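Call for Participants: Balia Home Vegetable Garden Study, Fall Season

Marchetti Center for Home Horticulture, Favham
Posted 2026-08-11

The Marchetti Center for Home Horticulture is seeking households in Favham and the surrounding towns of Mirkmont County to take part in the fall season of the Balia Home Vegetable Garden Study. The study examines how cool-season vegetables perform in ordinary residential gardens, how much of the harvest is eaten at home, and how garden produce fits into a household's regular food shopping. Participants will grow a set of leafy greens, roots and peas in their own beds or containers and will keep a written record for 13 weeks.

The Center intends to enroll 89 households. Previous gardening experience is welcome but is not required. Applications from first-time growers, renters and residents of apartment buildings with a usable balcony or patio are encouraged.

Background

The Center's demonstration beds are prepared, irrigated and weeded on a fixed schedule, and the yields recorded there are often higher than those reported by home gardeners. Planting guides for Mirkmont County have relied largely on figures from these beds. The Balia study was established to gather records from gardens that are tended before and after work, shaded by a neighbor's maple for part of the day, or visited by rabbits. The spring season covered lettuce, radishes and bush beans. The fall season extends the work to crops sown in late summer and early fall and harvested into cold weather.

Results will be used to revise the Center's fall planting calendar and its guidance on variety selection, row covers and late watering.

What participants will do

Each household will receive a planting kit and a printed garden log. The kit contains seed for kale, spinach, turnips, mustard greens and snow peas, along with plant labels, a rain gauge and a length of lightweight row cover. Participants may grow other crops in the same garden but are asked to keep the study rows separate and clearly labeled.

Participants agree to:

Prepare the bed or containers before the first sowing date printed in the kit.

Sow the seed at the depth and spacing given in the instructions, and note any change made to suit the site.

Record rainfall, watering, pest damage, frost and the use of row covers once each week. Entries may be brief. A missed week should be left blank and should not be filled in from memory.

Weigh each harvest on a kitchen scale before washing, and record whether it was eaten fresh, stored, given away or composted.

Complete a short household food log in each of the five designated log weeks.

Allow one garden visit by Center staff, scheduled in advance. The visit includes a soil sample taken from the study bed and a sketch of sun and shade. Container growers will be asked for a sample of potting mix instead. Entry to the home is not needed unless the growing area can be reached only from inside.

The food log

The food log asks which fresh vegetables the household bought, where they were bought, and whether any purchase was replaced or reduced by something picked from the garden. Respondents may enter purchases from supermarkets, corner stores, farm stands and delivery services. Other groceries may be listed in broad groups, such as bread, beverages or snacks, and no brand names are needed. Receipts are not collected. Prices may be entered if known, but a blank price column will not affect a household's standing in the study.

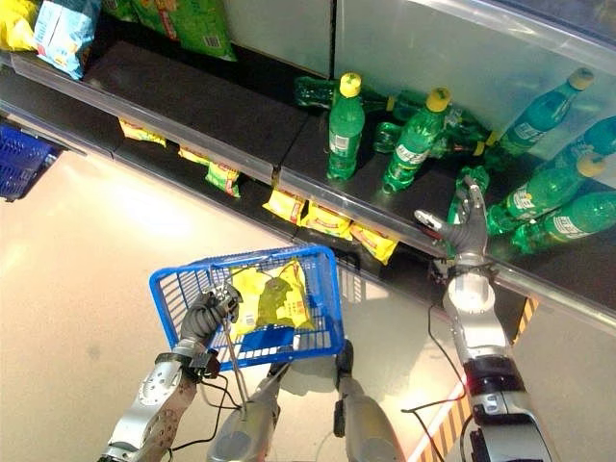 Supermarket aisle with bottled soda and a basket of snack bags.

The log is designed to be completed by one adult on behalf of the household. In homes where more than one person shops, participants may find it convenient to keep the log sheet in the kitchen. The Center does not grade or comment on household food choices, and staff will contact a participant about a log only when an entry cannot be read.

Garden requirements

A garden bed, raised bed or group of containers is suitable if it meets the conditions below.

The growing area receives direct sun for a good part of the day in early fall. Sites that are lightly shaded in the afternoon are acceptable and are of particular interest for spinach.

Water is available within reach of a hose or can be carried without difficulty.

Containers are deep enough for turnips and have drainage holes. Households without deep containers may request a kit that omits turnips.

The bed has not been treated with a long-lasting weed killer during the current growing season. Applicants who are unsure should describe what was used, and staff will advise whether the bed can be included.

The participant has permission to use the space throughout the study. Renters should obtain the consent of the property owner if soil is to be turned.

Community garden plots may be entered if the applicant is the registered holder of the plot and the garden remains open until the end of the harvest period. School gardens and commercial growing operations are not eligible this season.

Compost, leaf mulch and purchased fertilizer are all permitted. The log includes a page for the type and amount applied. Pest control products may be used according to the label and must be recorded on the same page. Participants who garden without such products should mark the page "none" so that it is not mistaken for a missing entry.

Who may apply

The lead participant must be at least 18 years of age and must live in Favham or elsewhere in Mirkmont County for the full study period. Children and other household members may help with planting, watering and harvest. Only one application will be accepted per household.

Households that took part in the spring season may apply again. Preference in the final selection will be given to areas of the county that were thinly represented in the spring, in particular the hill towns north of Favham and the low ground along the river, where first frost tends to come at different times.

Employees of the Center and members of their households are not eligible. Regular visitors to the demonstration garden and persons enrolled in the Center's classes may apply.

Benefits and compensation

The planting kit is provided free of charge, and all of its contents may be kept. Participants will receive a written soil report for the study bed with recommendations for the following spring. A garden supply voucher will be mailed to each household that returns its garden log and food logs at the close of the season. Crop failure does not affect the voucher. A log showing that the peas were eaten by deer is a complete log, and such records are needed.

The harvest belongs to the household.

Time commitment

Apart from ordinary garden care, the weekly entry can usually be completed in a few minutes. Weighing and recording will take longer in weeks of heavy harvest. The food log is filled in as purchases are made during a log week. An introductory session will be held at the Center in September, before the first study sowing. Attendance is recommended for new gardeners. A printed version of the session material is included in each kit for those unable to attend.

Privacy and withdrawal

Garden and food records will be stored under a household code. Names and street addresses will be kept separately and used only for mailing kits, arranging visits and sending reports. Published results will be grouped by town or growing area. No photographs will be taken during garden visits without written consent.

Participation is voluntary. A household may withdraw at any time and may ask that its records be removed, provided that the request is received before the results are grouped. Participants who withdraw may keep the kit.

How to apply

Application forms are available at the front desk of the Marchetti Center in Favham, at public library branches in Mirkmont County, and through the study page of the Center's website. Forms may be returned in person or by mail. Applicants should include:

A description of the growing area, including whether it is in open ground, a raised bed or containers.

A simple drawing showing the direction of north and any buildings, fences or large trees nearby.

A list of vegetables grown in the same place this year, if any.

The best means of contact and any times when a garden visit would not be possible.

Applications will be reviewed in the order received, subject to the area preferences stated above, and will close when enrollment is complete. Selected households will be notified by mail or email, according to the preference marked on the form, and will be asked to sign a consent form before a kit is issued. Applicants who are not selected may ask to be placed on the waiting list or to be considered for the next spring season.

Large-print forms and logs are available on request. Applicants who need help completing the form, or who garden from a seated position and would like advice on container height and reach, may contact the study office through the Center's front desk.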